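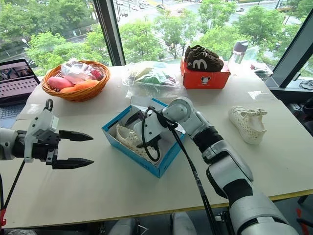
Lorenz Hofstetter would rather walk the old Jatberg line in December than in July, and after a morning of hearing why, I was ready to go buy boots. The trains stopped running 35 years ago. What's left is 18 miles of cinder path from Woltow up to the old quarry siding, and he has walked it more times than he can remember.

"In summer it's a green tunnel," he told me. "Lovely, but you can't see a thing! Once the leaves drop you get the cuttings, the culverts, all that stonework."

His favorite stretch starts just past Bratima, where the path swings out over Brunner Creek on two stone arches. He gets there early, before 8 if he can, when there's mist sitting in the valley and you might hear an owl still going. "I've stood on that bridge with a cold sandwich and been perfectly happy," he said.

He's full of tips for first-timers — start at the top, wear wool socks, don't trust the shelter at the halfway point to be dry. And look down now and then. The old mile markers are still in the grass on the creek side, most of them leaning, and he can tell you which ones have been repainted and in the wrong shade of gray.

"Go slow," he said. "It was a slow train anyway."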